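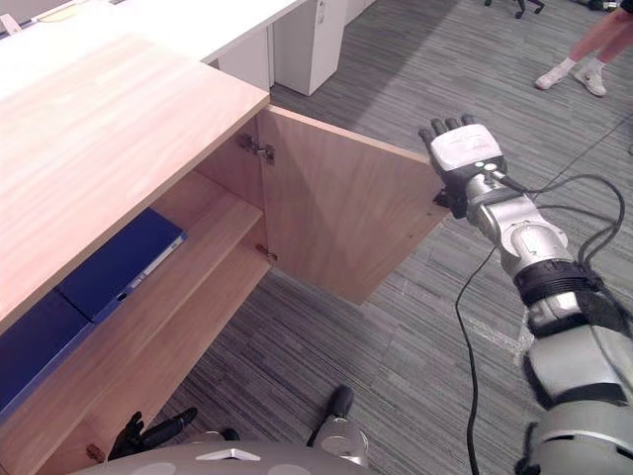

Figure 3. Cabinet with the door swung wide open and two blue binders lying flat on the shelf.

Section 3: Filling and caring for your Prastwood cabinet

By now your cabinet should be standing where you want it, and the hard work is behind you. Pour yourself a cup of tea before you load it up, and have a read through these steps (they won't take long, and they'll save you some fiddling with a screwdriver later on).

1. Open the door all the way and have a good look at both hinges. The screws should sit snug against the wood, but please don't force them.

2. Check that the shelf is level by pressing gently on each front corner. If it rocks, lift it out and reseat it on its pegs.

3. Put your heaviest binders in first. We like to lay them flat and end to end, with the spines facing the door so you can read the labels without pulling everything out onto the carpet.

4. Leave a little space between the binders and the front edge of the shelf. 14 mm is plenty.

5. Close the door slowly. If it catches, have a look for a binder poking out before you go adjusting anything.

Note: If the door still sits crooked, turn the adjusting screw on the upper hinge a quarter turn at a time, closing the door after each turn to see how it's coming along. The lower hinge rarely needs touching, and most people find they can leave it alone.

CAUTION: Never lean on the open door or hang bags from it. Keep small children well clear while it's open.

CAUTION: The most the shelf should carry is 43 kg, spread evenly from end to end.

6. Wipe the top with a soft, damp cloth whenever it looks dusty, following the grain, and dry it straight afterwards. Stay away from scouring pads and anything with bleach in it, even for ink marks and coffee rings.

Spare pegs and hinge screws in the same colour as your originals can be ordered from our Park workshop. Ask for Gus Dunleavy and have your cabinet's serial number handy.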